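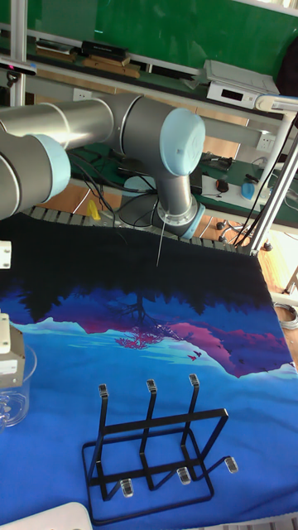
Who can take a class at the Zidham School of Baking?
Anyone sixteen or older who likes bread and doesn't mind flour on their shoes. You don't need experience, your own tools or a background in food, and plenty of the people who sign up have never made a loaf in their lives.

About Us

We are a small baking school in Sellville, and we have been teaching people to make bread, rolls, strudel and a good many kinds of coffee cake since the spring our founder, Ferenc Magyar, finally gave in and let his neighbors come and watch him work. He had been selling loaves from a side window for years by then, mostly dark rye and a soft milk bread his grandmother used to make, and people kept asking for the recipes. He would write them out on the backs of paper bags, and then the same people would come back a week later and say it hadn't come out right. After enough of those conversations he put two folding tables end to end and told everybody to bring an apron.

The name comes from the old Zidham feed store, which used to stand at the end of our street. Ferenc liked the painted sign so much that he asked the family if he could have it when the store closed, and they said he could if he kept the word on it. So he did! It hangs over our front door, a little crooked, and we have given up trying to straighten it.

What we teach

Our main course is called First Loaves. It runs for six evenings, and by the last one you will have made a plain white loaf, a rye, a braided egg bread and a tray of rolls, along with whatever you have been baking at home in between (we do ask, and we do like to see it). The group is kept small enough that your teacher can put a hand in your dough and tell you whether it wants more water.

After that, many people go on to the Zarnau course, named for the seeded rye that we make in it. It is a slower class. The starter has to be fed, the sponge has to sit overnight, and there is a good deal of waiting, which we fill with coffee and talk and sometimes a short lesson on milling. The finished loaves weigh 633 grams before baking — an odd number, we know, but it is what fits the Mészáros tins, and those tins are what Ferenc learned on. 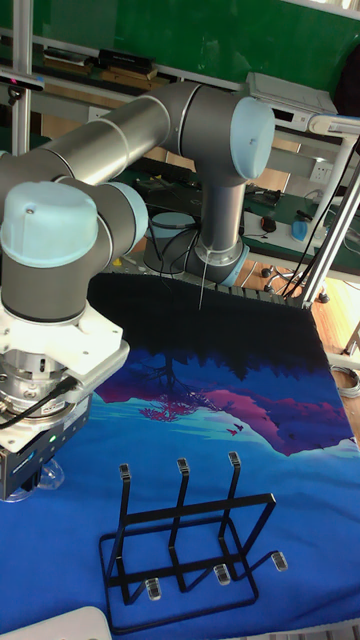

The tins deserve a word of their own. They were passed on to us by the Mészáros bakery when its owners retired, 40 of them, all black with use, and they bake a better crust than anything we have bought new. We never wash them with soap. Students are taught on their first evening how to wipe them down and oil them, and a few have gotten so attached to a certain tin that they look for it on the rack when they come in.

We also hold single-day classes for people who can't manage six evenings. Strudel is the one that fills up first, and it is a very cheerful day, with everyone standing in a ring pulling the dough thinner and thinner and hoping not to be the one who tears it. Pizza dough, bagels and holiday breads come around in their seasons, and in May we do a morning of rhubarb cakes, as that is when the rhubarb in Sellville gets ahead of everybody.

How we go about it

We weigh everything. If you grew up with cups and spoons, as most of us did, it feels fussy for an evening and then you stop noticing. We bake with plain ingredients you can buy at a grocery store, apart from the rye flour, and we will sell you a bag of that if you can't find it.

We don't mind mistakes, and we have made all of them ourselves. Ferenc once left the salt out of 100 rolls for a wedding supper and had to start over before daylight. He tells that story to every new class, usually right after somebody has forgotten their own salt — it seems to help.

Joining us

Each First Loaves place costs $200, and that covers flour, yeast, seeds, the use of an apron and everything you carry home. If the price is hard for you, please write or stop by and say so. We keep a couple of places in each course at a lower rate and there is no form to fill in.

The next course list goes up on May 29, 2025, on this page and on the board by our front door. You are welcome to come by before then and have a slice of something while you make up your mind. The door sticks, so give it a push.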